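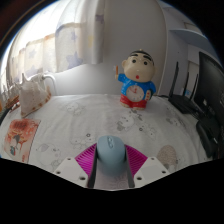
Hand-held gripper comparison, second progress report
To: Ulla Berge, Cosia
From: Suryani Hidayat, Manurung project
Nov 17, 2024

Dear Ulla,

This report covers the second part of the work which Cosia is paying for. The plan and the budget are the same as in our first report, except for one change in the order of the tasks, which I explain under Delays.

What we wanted to find out

We have to choose one type of finger for the hand-held grippers before we give them to the people who will record at home. Two types are compared. The first is the flat black finger with a ribbed magenta fin behind it. The second is the plain moulded finger from Ovbridge, which is cheaper and easier to clean. Both are fixed to the same white mounting plates, so that a person can change them with a screwdriver.

What was done

Tirta Siregar and Melati Oei made 142 recordings in ordinary rooms, on beds, desks and kitchen worktops. We asked them to use things which were already in the home. A wireless mouse is a good test object for us, for it is smooth and oval and it gives the fingers no edge to hold. A seashell or a toy figure is difficult in another way, as the width changes with the height at which you take it.

Of these recordings, 34 had to be removed. In most of them the operator moved too fast and the position of the camera was lost. This was more common on plain surfaces. On a sheet or cloth with a printed pattern the tracking was better, and we now advise operators to use one if they have it.

Results until now

The fingers with fins are better on round and smooth objects. With the mouse, the operators needed a second try in only a few recordings, while with the Ovbridge fingers the second try was almost normal. On flat things such as cards, both types are weak. Melati found that she could lift a card only by pushing it first to the edge of the bed, and we do not count this as a success.

The wide lens was also discussed. It bends the straight lines near the sides quite strongly, but it shows much of the room together with the fingers, and Kauko Hyvönen prefers to keep it. He has tested the correction of the image and says that it does not take too much time on our computer.

Delays

The second set of fins from Undach came 21 days late. For this reason we did the home recordings first and moved the wear test to the end. The wear test is now in progress. One fin has a small crack near the lower screw, and we do not know yet if it comes from use or from the printing.

Money

The spending is within the plan. We bought 24 extra fingers, which were not in the first list, and paid for them from the part for small tools. No other change is asked for.

Next steps

The wear test will be finished in December. Tirta will then repeat the mouse and card tasks with a softer strip on the fingertip. We would like your opinion on one point before that: is it acceptable for Cosia if we choose the fins, although each pair costs more than the Ovbridge one? The price list is in the attached table.

With kind regards,
Suryani Hidayat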